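Stornbridge Pantry Cabinet, Tall Model

By Leonie Pfeiffer, product documentation
Updated February

The Stornbridge is a free-standing closed cabinet for dry packaged food in office kitchens, break rooms, club rooms and private homes. It is built by Zotavwood and supplied flat, with shelves, door fittings, leveling feet and a wall bracket. The tall model described on this page replaces the earlier version with a fixed center shelf. Parts for the earlier version remain available and are listed under Spare parts.

Construction

The body consists of two side panels, a top, a base, a back panel and two doors. Sides, top and base are birch plywood with a clear matte lacquer on all faces and edges. The back panel is set into a groove on three sides and screwed to the base. It carries part of the racking load and must be fitted before the cabinet is stood upright.

Overall height is 1,670 mm with the feet turned fully in. Turning the feet out raises the cabinet and improves airflow under the base. The feet are adjusted from inside through four holes in the base panel, using the hex key supplied. Plastic caps close the holes afterward.

The shelves are 13 mm thick and have a raised lip along the front edge. The lip holds back round or slippery packets when a door is opened. Shelves can be turned over so that the lip faces down, which gives a flat surface for jars or for boxes that are pulled out often. In that position the lip also stiffens the shelf.

Shelf positions

Each side panel has 11 shelf positions. The cabinet is delivered with five shelves. Any shelf can be placed at any position, but the shelf at or nearest the middle must be seated on the locking pins (bright metal, with a collar) and not on the standard pins. The locking pins tie the side panels together and keep the door gap even.

Food in flexible packaging takes up more room than its weight suggests. Filled bags contain gas to protect the contents and should not be pressed flat to save space. Bars in foil wrappers can be stacked, but long stacks slide. For mixed stock of this type, use closely spaced shelves with the lip up, or use the Elby tray described below.

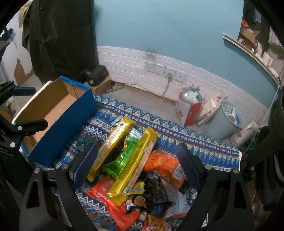 Foil-wrapped bars and a green foil bag.

For heavier goods such as flour, rice, canned food or bottled drinks, use the lowest two positions. Spread the load across the full width. A shelf loaded only at the center will show a visible curve over time even when the total load is within the limit.

Load limits

Maximum load per shelf: 13 kg, evenly distributed.
Maximum load on the base panel: limited by the floor and by the feet. Use the optional spreader plates on soft flooring.
Maximum load on the cabinet top: light items only. The top is not designed as a shelf and has no lip.
Door racks: not permitted. The hinges are rated for the door alone.

The limits apply to a cabinet that has been leveled and fixed to a wall. An unfixed cabinet must not be loaded.

Doors and hinges

The doors are hung on Kröger concealed hinges, three per door. The hinges adjust in height, side to side and in depth. They open past a right angle, so that trays can be pulled out without touching the door edge. A separate damper is mounted on the top hinge of each door. It can be switched off with a small lever on the hinge arm if the doors are light to close and the damping is not wanted.

The left door closes first. The right door carries an overlap strip that covers the center gap. If the doors are closed in the wrong order, the strip rests against the left door and leaves a gap at the top. This does no damage, but the cabinet is then not closed against dust or insects.

A cam lock can be fitted to the right door. The hole is pre-drilled on the inner face and stops short of the outer face. To fit the lock, drill through from the inside with a backing block clamped to the front. The lock is supplied with two keys. Keyed-alike sets are available for customers with several cabinets in one building and should be requested on the order.

Ventilation

Two slots in the back panel, one high and one low, allow air to pass through the cabinet. Both are covered with fine stainless mesh. Keep the slots clear on the inside, and leave a gap of one finger's width between the back panel and the wall. The wall bracket sets this gap automatically when it is mounted with the long leg facing the wall.

Do not place the cabinet beside an oven, dishwasher or radiator. Chocolate, coated bars and nuts are the first goods to suffer from warmth. If the only available location is against an outside wall, check the back panel for condensation during the first cold period and move the cabinet if any is found.

Elby tray

The Elby is a pull-out tray that runs on side rails and occupies one shelf position. It is open at the top, with solid sides and a removable front. It takes loose packets, small cartons or one larger cardboard box placed in it directly. Where goods are delivered in display cartons, the carton can be opened, its lid folded back or removed, and the whole carton set in the tray. Stock is then rotated by swapping cartons, without handling single packets.

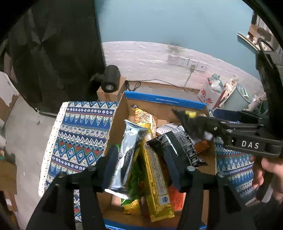

Mixed packets in an open cardboard box with a blue flap.

Cartons used this way should be dry and free of transport damage. Outer cartons that have stood on a loading dock or warehouse floor should be left outside the food area and the contents moved to a clean tray.

Two dividers are available for the Elby. The long divider runs front to back and splits the tray into two lanes. The cross divider clips onto the long divider and can be set at any point. Dividers are polypropylene and can be washed in a dishwasher. The tray itself is lacquered plywood and cannot.

Stock rotation

The cabinet has no built-in rotation system. The following method works with both shelves and trays and requires only a marker and labels. Write the month of purchase on each carton or bundle. Load new stock from the left and take from the right. When the right side is empty, slide the remaining stock across. Goods with a short remaining shelf life go on the shelf at eye level regardless of type.

Items that contain peanuts, tree nuts or sesame should be kept on their own shelf, below other goods, and in closed packaging. Label holders that clip onto the shelf lip are included for this purpose. They accept standard card strips cut to height.

Assembly

Assembly takes two people. Clear an area of floor large enough to lay the cabinet on its back, and protect the lacquer with the foam sheets from the packaging.

1. Fit the cam bolts to the side panels. Hand-tighten only.
2. Join the base to the left side panel, then to the right.
3. Slide the back panel into its groove with the mesh frames facing inward.
4. Fit the top and tighten all cams.
5. Screw the back panel to the base.
6. Fit the feet and stand the cabinet upright.
7. Level the cabinet front to back, then side to side.
8. Mount the wall bracket. The screws supplied are for solid masonry. Use suitable fasteners for hollow walls.
9. Hang the doors and adjust the hinges.
10. Insert the shelves, beginning with the one on the locking pins.

If the doors do not line up after step nine, check the level again before adjusting the hinges further. Most door alignment faults reported to us are caused by a floor that slopes toward the wall.

Care

Wipe surfaces with a damp cloth and a mild cleaner. Dry the front edges of the shelves, where water collects behind the lip. Do not use scouring pads, solvent or chlorine bleach. Vacuum the mesh from the inside. The hinges are greased for life and should not be oiled.

Spilled sugar or syrup should be removed the same day. Should moths or beetles be found, empty the cabinet completely, take out all shelf pins, and vacuum the pin holes before washing the interior.

Spare parts

Shelf with lip, shelf pin set (standard), shelf pin set (locking), Kröger hinge, damper, leveling foot, mesh frame, overlap strip, wall bracket, label holder, Elby rail pair, Elby removable front.

For the earlier version: fixed center shelf, short side rail and round door knob. The rails for the earlier version do not fit the current side panels.

Ordering

The cabinet is supplied in clear lacquer or white. White cabinets have clear-lacquered shelves. Shelves and trays ordered together with a cabinet are packed in the same shipment. Orders for replacement doors must state left or right, seen from the front.

Questions about load, wall fixing or use in commercial kitchens go to Hildegard Diekmann in technical sales. Please have the production label at hand. It is attached to the inside of the left side panel, below the lowest shelf position.

Contact Zotavwood technical sales | © Zotavwood. All rights reserved. | Back to top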